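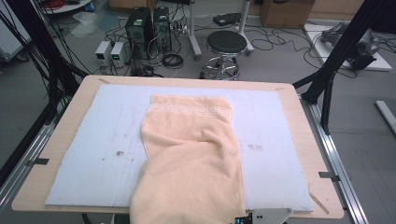 Keeping towels soft (and getting the tired ones back)

I love a good towel! There, I've said it. A decent bath towel can last you ten years or more if you treat it kindly, and most of the ones people throw out as "gone hard" have nothing wrong with them except a build-up of washing powder. I've been meaning to put all my towel tips on one page for ages, so make a cup of tea and dig in.

Use less detergent

This is the big one. Towels hold on to soap far more than shirts or sheets do, and the loops go stiff and a bit waxy. I use half of what the box says, and we have fairly hard water at Bovside, so if you're in a soft water area you could go lower still. If you can see suds in the drum during the last rinse, you're using too much. Run another rinse and cut down next time.

Stop using fabric softener

I know, I know, it smells gorgeous. But it coats the cotton and the towel stops drinking up water, so you end up pushing the wet around your back instead of drying it. White vinegar in the softener drawer does a lovely job and the smell is gone by the time the load is dry. Around 40 ml is plenty for a normal load. Don't ever put it in with bleach, please!

The rescue wash

For towels that feel like cardboard:

Wash them on their own at 60 with no powder at all and 200 ml of white vinegar in the drum. Check the care label first, as some coloured ones won't take the heat, and have a look in your machine's booklet to see whether the maker is happy with vinegar.
Wash again straight away with a couple of spoonfuls of bicarbonate of soda, still no powder.
Shake hard and dry.

Do the vinegar and the bicarb in separate washes. Put them in together and they cancel each other out (great fizz, no use whatsoever). I did this with a stack of old bath sheets from the Gurkberg outlet that I was ready to cut up for the dog, and they're back in the bathroom now.

Shake, shake, shake

Before you hang a towel, take hold of two corners and give it a proper crack, then turn it round and do the other end. It lifts all the loops that got flattened in the spin. It makes more difference than any product I've tried, and it warms you up on a cold morning too.

Drying

Outside on a breezy day is best, but in July get them in before they bake. In winter I put mine on the airer with a gap between each one, then give them ten minutes in the tumble dryer at the end to fluff up. Radiators make them crispy, so I only do that when I'm desperate.

Those wavy ends

You know the flat woven band near the end of a towel? On some towels it shrinks more than the rest, and then the whole end goes frilly and won't fold. Pull it out straight while the towel is still damp, working from the middle to the edges with both hands. If it's really bad, a warm iron on the band only (keep off the fluffy part) will flatten it nicely.

Pulled loops

Snip them! Don't tug. A terry loop isn't knitted in like a jumper, so cutting one level with the others won't start a ladder. I keep a little pair of Zedano thread scissors on the laundry shelf just for this.

Folding for a narrow shelf

Fold lengthways in thirds first, smooth it down, then fold in half and half again. The raw edges end up tucked inside and the pile doesn't topple over. For a rail, the same long fold looks smart, but open it out after a bath or the middle will stay damp and start to smell.

When a towel really is finished

Cut it up and hem it, or just zigzag round the edge. One bath towel gives me 16 floor cloths. The thick ones also make super pot holders if you use two layers, and they're brilliant for drying the car.

Next page: getting candle wax out of a tablecloth
Last updated January 2023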